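Workshop tips: house rules for sharing a bench with a robot arm

Mohsin Afridi, Hilgate repair workshop. Updated 26/06/2023

We strip old desktop computers for parts, and the arms do a good share of the lifting out. These are the rules on the wall. They suit any small workshop.

Before you start

Unplug the computer and hold the power button in for 16 seconds. Lay the tower on its side with the open side up. Take off rings, watches and lanyards. Check that the stop button works before the first job of the day, then sign the sheet.

Plastic first, boards second. Drive caddies are cheap and forgiving, so let the arm prove its grip on those. 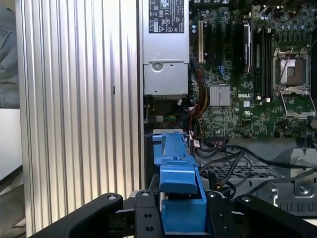

Bisht wrote in to say that grip force should be set afresh for every part, even two caddies from the same case, and that the setting belongs on the job sheet where the next person will find it. Fair point, and we have added it.

Hands and arms

One person is in charge of the stop button and does nothing else. If you need to steady the case, say so out loud and wait for an answer. Use the slow setting whenever anybody is within reach. Ours is 80 mm a second.
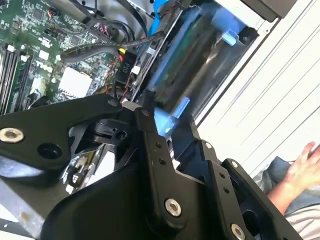 Keep your fingers on the outside of the case and well away from the linkages, which can pinch even at low speed. Long sleeves are fine if the cuffs are close. Never reach across an arm to get at a cable. Stop it, move the cable, step back, start again.

Setting out the bench

Give every part a place before it comes out. A printed holder fixed beside the case works better than a tray, where things slide about.

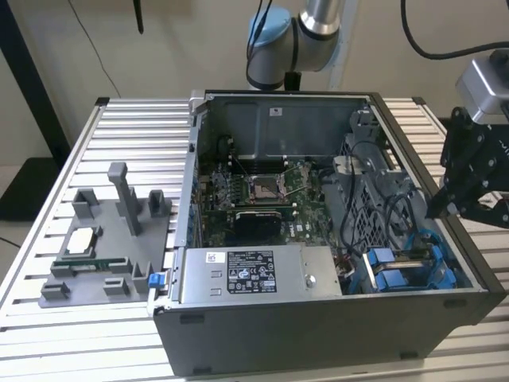

Leave the processor socket alone once it is open. The contacts bend very easily and a dragged cable will do it. Tie back anything that hangs over the board, and don't open the power supply at all.

Finishing a job

Park the arms clear of the case before you lift it. Wipe the fingers with a dry cloth. Write down any dropped part, however small. We logged 439 jobs up to last August, and most of the drops were down to worn finger pads.
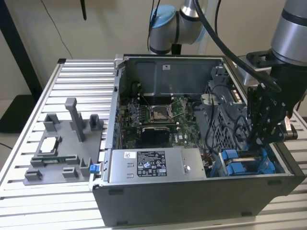
Gripper above the blue caddy, parts holder to the left.

Spare pads are in the Mevmont drawer, part number 628. Tell Mohsin when you take the last pair.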